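Am Samstag bin ich endlich dazu gekommen, unsere zwei Greifer in der Simulation gegeneinander antreten zu lassen, den Kanemia und den Rerex! Gleiche Regler, gleicher Tisch, gleicher Krempel drauf, und dann einfach laufen lassen (ich hatte Kaffee dabei).

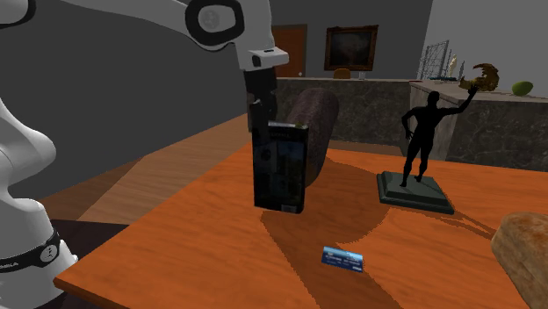

Arbeitsgruppe Greifen & Regeln, Labor Garkham

Am meisten Kopfzerbrechen machen mir die hohen, schmalen Sachen, so wie die schwarze Schachtel unter den Fingern. Dahinter liegt auch noch das dicke braune Rindending, und rechts daneben reckt die Statuette den Arm in die Höhe – da will man beim Anfahren nirgends hängen bleiben. Insgesamt waren es 400 Versuche, und der Kanemia hat 103 davon verpatzt, der Rerex nur 7. Mit so einem Abstand hatte ich echt nicht gerechnet!

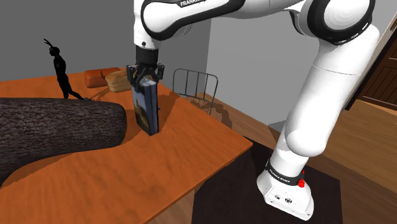

Laborblatt, Seite 1017

Beim Buch, das hochkant gegriffen wird, kommt es vor allem auf den Winkel am Handgelenk an. Yolandi Visser meint, wir sollten die Schließkraft noch mal runterdrehen und alles wiederholen, am besten gleich mit dem Regler von Guérin. Mach ich gern, aber erst im Januar, vorher ist der Rechner belegt. Wer eigene Objekte beisteuern mag, schickt mir einfach das Modell.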